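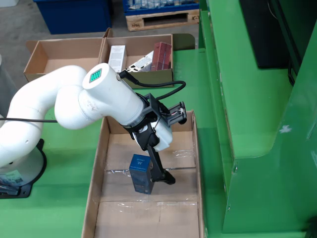
## Rondow tray-picking cell: setup and care

The Rondow is our small bench cell for carton picking, and we love how little fuss it takes to get going! The arm bolts to its mounting plate, the gripper goes on at the collar, and you can be teaching your first pick in up to 60 minutes.

Leave slack in the gripper cable – enough for the forearm to reach every corner of the tray. Run the full reach once at low speed before you save anything.

**Every Sunday**

- Wipe the finger and the sensor window
- Check the collar screws
- Replace lifted tape on the tray floor

Spare fingers (part 1260) ship from Didosgate in packs of 7. For gripper wiring, ask for Rahel Baumgartner – she builds the looms and loves a tricky one.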